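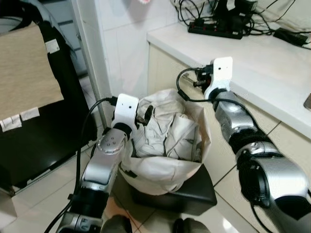

White cloth bag, open, on the black padded stool. Chair with the beige cover to the left.

Laundry and soft goods notebook, April, morning

Carried on with the bag storage job from last month. The aim is still the same: find one way of keeping the spare cloths and covers that everybody in the workshop will stick to, and stop the pile on the counter coming back. The plastic tubs are out of favour. The lids go missing and the cloths at the bottom smell shut in after a few weeks. So this round is cloth bags only.

Three kinds on trial. The plain white one, the Plornen with the stiffened base, and an old Pestico drawstring that came out of the cupboard under the sink. All three were washed before starting, at forty, no softener, and dried on the line overnight. The Pestico came out a little shorter than it went in. I should have measured it first and did not.

Stool height

I have been loading the bags on the floor up to now and it is bad for the back. Tried the stool today. Much better. The seat brings the mouth of the bag up to where the hands want to be, and you can lean on the cupboard front with one hip while you work. The padding does one thing I don't like: a full bag sinks in the middle and leans towards whichever side is heavier. A square of board between the bag and the seat would cure that. There is an offcut behind the door that is nearly the right size, needs 10 mm off one side.

The floor of the bag matters less on the stool than I thought it would. On the hard counter the Plornen stands up nicely and the white one flops. On padding they all flop to some extent and the stiffened base just tips.

Keeping the mouth open

This is still the main nuisance with the white bag. The sides are soft and slump down into folds, and once the cloth inside comes up to the top you can't tell at a glance which is bag and which is contents. White bag with off-white contents is a poor choice from that point of view. Thought about dyeing the bag. Cheaper to sew a strip of coloured tape round the rim — red or dark blue, whatever is in the tin.

A hoop in the hem would hold the mouth open but then the bag won't fold flat, and folding flat is half the reason for using bags. A length of the thin cane might do, if it can be slid out again. To try.

Stuffed or folded

Did both. Seven cloths each time, same seven, same bag.

Folded in thirds and stood on edge, they fill the bag to a bit over half and the sides stay up by themselves for as long as you don't take any out. Take two out and the rest fall over. After that it is as untidy as if they had never been folded.

Stuffed in anyhow, they come right up to the rim. They go in faster, obviously. They come out creased, which is no matter for the dusting cloths and a real nuisance for the covers, as the covers then have to be pressed before they go on anything. The seams are the worst of it. Where a seam has been bent double at the bottom of the bag, the crease takes two goes with the iron.

Decided, for now: cloths stuffed, covers folded, never in the same bag. I know this was suggested weeks ago and I argued against it.

Rolling the covers is the other possibility. Only tried it once, with the big one, and it made a sausage longer than the bag is deep. Might suit the small ones.

Chair covers

The beige one has been living over the back of the black chair and I am inclined to leave it there. It gets used nearly every day and putting it in a bag each time is work for nothing. The texture hides creases well too, better than the smooth off-white stuff. If we buy more, buy that. The supplier's list from Gorness has it in two widths and the narrow one would do for the chairs. I'd like to see a piece before ordering the whole lot, as the last cloth we had from a list was thinner than it sounded.

The ties on the other covers want replacing. They are too short to make a proper bow once the cloth has been through the wash, and people knot them, and then somebody takes scissors to the knot. Cut new ones at 27 cm. Same tape as the bag rims if there is enough.

Labels

Not settled. Safety-pinned card tags went soft. Writing straight on the bag with a laundry pen is the obvious thing but means the bag can never change its job. Iron-on patches from the Dimaculangan box are worth a go, there is most of a packet left. Put them low down on the outside, below where the fabric folds over. A label at the rim disappears as soon as the sides drop.

Afternoon

Trimmed the board and put it on the stool. The bag sits level now. The board slides a bit on the seat when you push down hard, so it wants a scrap of rubber mat glued underneath. Glue tin is nearly finished, on the list.

Found enough blue tape for three rims but not for the ties as well. Rims first.

Weighed the white bag full: 2000 g on the kitchen scale, which is as far as I'd want to trust those handles. Stitching looks fine there but it is a single row. Go over it again on the machine before the bag is hung from anything.

To do
Rubber under the board
Blue tape on rims, all three bags
Second row of stitching, white bag handles
Ask Gorness for a sample of the beige, narrow width
Cane in the hem, one bag only
Measure the Pestico before it gets washed again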